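Week 3 notes: Batch work, setup time and why small lots hurt

July 1, 2024
By Nele Schmieder
4 min read

Notes from the Monday session, typed up fast, slides to follow. Bring these again for the exercise.

Setup time = everything between the last good piece of one batch and the first good piece of the next. Cleaning, changing tools, finding the paperwork, test pieces. People forget the test pieces.

Run time = time per piece x number of pieces. Easy part.

Drumummont case (handout 2): setup 60 minutes, run time 3 minutes per piece. Batch of 200 = 600 minutes running plus 60 setup, so 660 total, 3.3 minutes a piece. Batch of 20 = 60 running plus 60 setup, 6 minutes a piece. Same machine, same crew. Write this out by hand once, it sticks better.

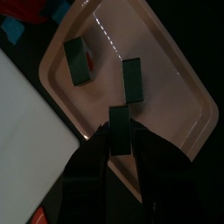 Lot size also decides how long a piece sits. In a big batch the first piece is done early and then waits for all the others before anything moves on. Most of lead time is waiting, look at the Closari chart again and shade the waiting part. Transfer batch is the amount you move, process batch is the amount you make between setups, and they dont have to be equal. Say the transfer batch is one tray with three green blocks on it, like the ones in the photo, and the process batch is 200. The next station can start as soon as the first tray gets there. Setup cost hasn't changed at all. This will be on the test.

Cutting setup: sort every step into "machine must be stopped" and "could be done while running". Fetching tools is nearly always the second kind. Then move what you can, then shorten what is left. In that order please.

Common mistake: adding setup to every peice. Once per batch!!

For next week: redo Drumummont with setup at 30 minutes, both batch sizes. Read Wiegand ch. 3, skip the appendix.

Comments (3)

Teguh Lubis: Is the 6 minutes with or without the test pieces?

Nele Schmieder: With, they're inside the 60.

Benedikt Nolte: I get 3.15 for the big batch and 4.5 for the small one, anyone else?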